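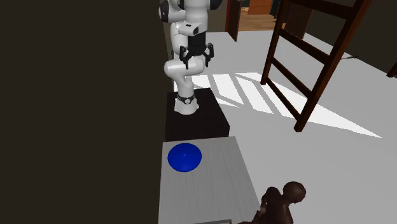

Irnance, 2020-11-28

Any lab that reports a success rate from a simulated robot should have to publish the room along with the number. I mean the whole room: the walls, the furniture, where the sun comes in, and what was left lying about. At present the usual practice is a percentage and one picture.

The rendered room at the top of this page is a fair case. A white arm on a black pedestal, a gray table, a blue bowl or dome near the far corner, and strips of sunlight across the floor. The gripper is open and holds nothing. A reader can learn a fair amount from that. The sunlight falls on the floor to the right of the arm, and the blue object has clear table on every side, so the fingers could come at it from almost any direction. Both things matter to a score, and neither shows up in one.

The draft rules that Julavham sent around in February ask for two things, the task and the number of trials. I think that is too little. I have run the same pick task in Dalisay with 48 room layouts and got over 3056 trials out of it, which looks solid in a table. Under the draft I could have run every one of those trials in a single layout, under one light, and reported it the same way.

My proposal is modest. State how many layouts were used and how they were chosen. State whether the light was moved. List the objects within reach of the arm, including the ones that have no part in the task. Save the starting state of every failed trial and hand it over when asked. My own list of settings comes to 11 lines, and most of it can be written out by the software.

The objection I hear most is that this slows people down. It does, by an afternoon perhaps. A second objection is that a simulated room is only a stand-in and the real test comes later on hardware. I accept that, but buyers read the simulated figures first, and some of them decide on those figures. Flelar's sales sheet gives one number in large type and does not mention a room at all.

Comments on the draft are still being taken, and I have sent mine in.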